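Filed under: Workplace Safety > Automation & Machinery > Inspection Records

Skerkent food prep unit: two-arm steamer cell, monthly check with comments
Site: Nowakowski catering kitchen
Month: June
Checklist ref: 2177

Scope. The cell takes steamed buns out of the electric steamer and plates them. Staff used to do this by hand with tongs. The check covers the cell itself and the working arrangements for the people near it.

1. Grippers and fixings
Fingertips, links and pivot screws checked by eye and by hand, with the cell isolated. Both grippers.
Result: PASS
Comment: No play in the links. Wipe down the finger joints at the end of each shift, including the back of the fingertips. The old wipe-down sheet only mentions the front.

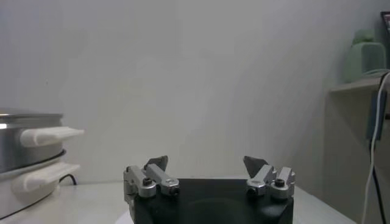

2. Isolation and restart
Result: PASS WITH COMMENT
Comment: Isolation works from both positions. Two of the staff asked said they would reach in during a pause without isolating, as the arms "had stopped anyway". A paused arm can move again without warning. This has to go into the Flarkard induction talk and on a sign at the cell.

3. Cables
Result: ACTION
Comment: Supply and signal cables need to be clipped up off the floor and kept clear of the side where people walk. Recheck within 21 days. Loops on the arms themselves need enough slack for full reach and should not be taped down — tape was found on one last time and has been removed.

4. Burns and steam
Result: PASS WITH COMMENT
Comment: This is the main gain from the cell. Under the old method staff leaned over an open pot for much of the morning, and forearm scalds were the most common entry in the accident book. The risk has moved to refilling and cleaning, which are still done by hand. Gloves must stay on the hook by the steamer. They were in a drawer in the next room.

5. Lifting, plating and dropped food
Result: PASS
Comment: Watched for a run of 50 buns. One was dropped, on the table, and was binned. Staff must leave dropped food where it is until the cell is isolated. Grip setting left as found.
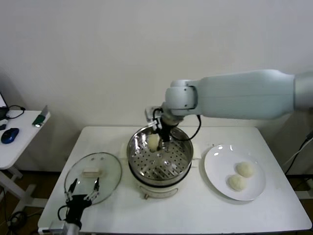 6. Cleaning of the work surface
Result: PASS
Comment: Table to be cleaned before the first run and at each changeover. Whoever signs for the cleaning should be the person who did it. On several sheets the same initials appear for both shifts.

7. Noise
Result: PASS
Comment: No complaints. Normal speech can be heard beside the cell.

8. Staffing and tasks
Result: COMMENT ONLY
Comment: No posts have gone, but the job is different. The person on the steamer now spends most of the shift loading, checking and clearing faults, with long spells of watching. Several said the watching is more tiring than the plating was. Rotation every two hours was agreed when the cell went in and is not being kept to — the rota shows one person on it all morning. Put the rotation back on the printed rota.

9. Training
Result: ACTION
Comment: 19 staff work in this area and all need the basic session, including those who only pass through. Agency workers are being missed. The Gerex handbook is clear enough but there is a single copy, kept in the office. A second copy to be kept at the cell.

10. Reporting faults
Result: PASS WITH COMMENT
Comment: Faults are being written down, near misses mostly are not. Remind staff that a near miss goes in the same book and will not be counted against them.

Overall: cell may stay in use. Items 3 and 9 to be closed before the next monthly check.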